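Aug 5, 2019

Teleop notebook, Skastumura sim, bathroom set. Alone with the leader arm and the bad chair.

Goal for the session: 18 clean demos of the roll task, driven by hand from start to finish, no scripted approach. Same loader settings as the last batch. Kevavine handles the logging now, so at least I don't have to remember to press record. 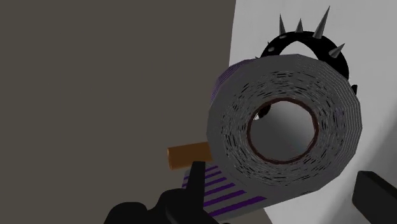
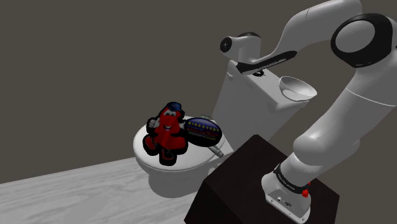

Wrist view first, then the room view.

Got 11 I would keep. The rest are me learning that the wrist view and the room view disagree about which way is left, and that my hand believes whichever one I looked at last. Driving from the wrist view alone works fine until the fingers are close, and then the roll fills everything and you are steering by faith. Switching to the room view for the last bit helps with height and is useless for finger angle. I ended up doing the approach on the room view, one look at the wrist view, then close.

The object loader still has its own ideas about bathroom furnishing. A spiked collar, fine. A cartoon character on the toilet lid, also fine. I have stopped arguing with the clutter sampler and will let the policy form its own opinions.

Notes on the driving:
Scale on the leader arm was too high. Halved it, and my grasps stopped looking like swatting a fly. Should have done this in January when I first complained about it.
Pauses are a problem. I stop to think before closing, and the demos are full of me thinking. Trimmed anything where the arm sits still for more than 300 steps, but the shorter ones are still in there. Last batch learned to hesitate beautifully.
Gripper close is still on the foot pedal. I hit it twice while stretching. Those 2 went in the failures folder with an honest label.

Replayed the keepers through Prirlow before stopping. All load, timestamps line up, joint limits not touched. One has a twitch at the wrist just after the start – kept it for now, flagged in the log.

To do:
Finish the set, seven to go
Try mirrored room view for left-handed drivers
Ask the Sang people whether their smoothing filter eats the final close, because mine does
New chair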